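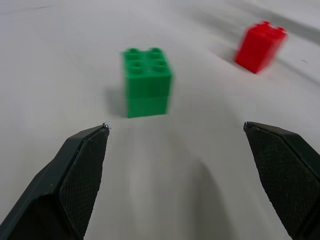 Brick stacking task: how is everybody getting on?

We use cookies to keep you logged in and to see which threads are popular. By carrying on you agree to this. Accept / Manage settings

hekell_mum
Hello all! I help out with the student club at Clastdale and we've just started the stacking task for the April round (the one with the coloured bricks). Our lot have got two greens sitting one on the other, which caused a great deal of cheering, and now they're arguing over whether to bring in the red next or practise the same stack until they're sick of it. I'd love to hear what other clubs do, as I'm learning all this alongside them and mostly I make the tea.

pluggedin_36
Lovely stuff, and well done to them! I'd practise. We had a team last year who did it once, moved straight on to the three-colour version and then couldn't get the first bit back for weeks. Do 80 tries, write them all down in a notebook, and only then let them touch the red.

Farahani_Tech
I'm going to disagree with that, in a friendly way. Eighty goes at one stack and half the club will have wandered off to the biscuits. Mine learn far more when something new is on the table, even if it all goes wrong. Also, have a look at the tips of the fingers now and then. Bits of fluff collect on ours and I like to pick them off before we start. 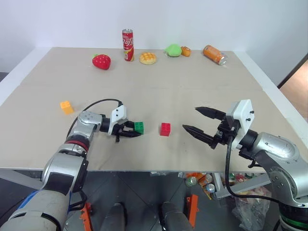 Last edited by hekell_mum at 19:42

hekell_mum
Thank you both, that's so helpful, even if you can't agree! The other photo is the two-arm setup, left arm holding the green and the right one open by the red. The row along the back is for the sorting task later on: strawberry, melon bun, little bread roll, the drinks cans and so on. One of the girls thinks the row ought to go away while they do the bricks. What do you reckon?

pluggedin_36
I'm with her. Clear it. One job at a time.

Farahani_Tech
Leave it! The Relby rules have the other things out for the whole run, so they may as well get used to it now. I'd worry more about that can lying on its side at the right-hand end, as a can will roll if an arm so much as breathes on it.

pluggedin_36
All right, I'll give you the can. But they still need the notebook. Ours is up to 1,132 tries over 3 years and I'm daft enough to be proud of every page of it.

hekell_mum
I've read all this out to them and they've voted for the notebook AND for leaving the row where it is, so you've both won. I'll report back when the red goes on.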